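May
By Roman Domański

How to work a room alongside the robot

These steps are for room attendants at Jarelden who share a floor with a two-armed Jinex unit. The robot handles clothes left on beds and loose bedding. You still strip, make and sign off every bed.

1. Check the tablet before you go in. If the room shows amber, the robot has it. Start on the bathroom or take the next room.

2. Clear shoes, bags and chargers off the carpet. Leave clothing on the bed where the guest left it.

3. Leave floor tape alone. If a piece has lifted, report it with code 13 and don't press it back down yourself.

4. Press Start and stay out of reach of the arms. Dusting the far side of the room is fine.

5. When the light goes green, check the bed. Redo anything you would not accept from a coworker, then tap Redone so the time counts as yours.

6. If it stops, press Hold once and call extension 440. Don't pull a garment out of a gripper.

What changes in your shift

Room quotas stay the same until the Saturday review. Lifting duvets is no longer counted as a solo task. Attendants who finish the Trarden course move up one pay step and can release a stopped unit without calling.

Related
Reading the tablet colors
Reporting a stopped unit
Linen counts at Pawłowska

Contact the floor desk | © Jarelden | Back to top

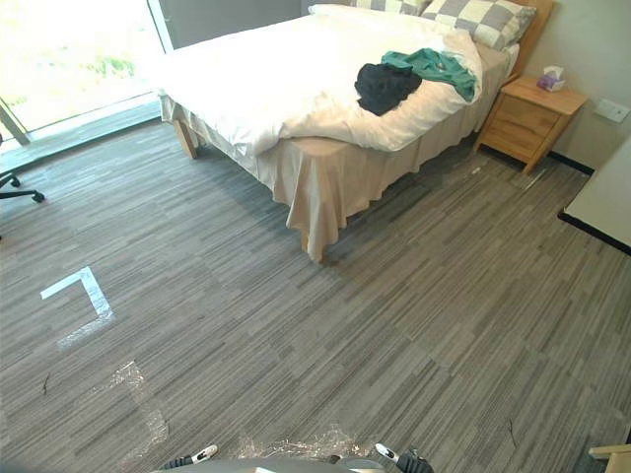

Clothes on the duvet, grippers open at carpet level.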